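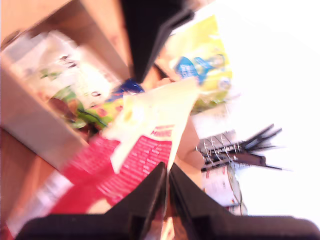
Stop buying the snack hamper

I'll say it plainly, I think the ready-made hamper is the worst value in Prestenville. Every September the gift shop on the main road fills its window with them, all cellophane and shredded paper, and people I otherwise respect hand over silly money for crackers they've never heard of. You can do far better with a basket, a cardboard box and whatever lollies and savoury bits you already like!

My own system (a grand word for it) is to tip the lot into a low box first, have a good look, and only then start on the basket. Tall packets go at the back, standing up. One red and white pouch against the wicker does more for the whole thing than a kilo of tissue paper ever did.
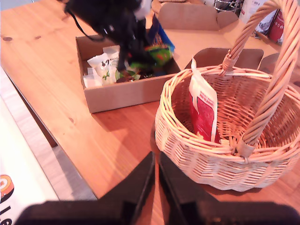
Nobody wants the fig paste

My other gripe is what goes in. Hampers are packed to flatter the giver, so you get quince this and truffle that, and it all sits in the pantry until the next move. I once read the label on a jar of relish from a Govura hamper and found 2,327 kilojoules per hundred grams, in a flavour I wouldn't feed the neighbour's dog.

Give people chocolate. Give them the stuff they'd pinch from their own kids. A bag of Maltesers Mini Bunnies will be opened in the car on the way home, and I reckon there's no higher praise for a present.
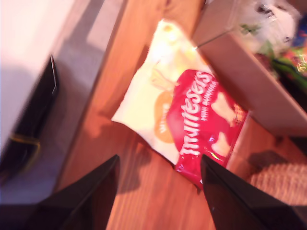
My sister-in-law disagrees and says a basket of supermarket treats looks cheap. Maybe it does, a bit. But she's also still got the fig paste I gave her before I saw the light, so I'm not changing my mind on her account.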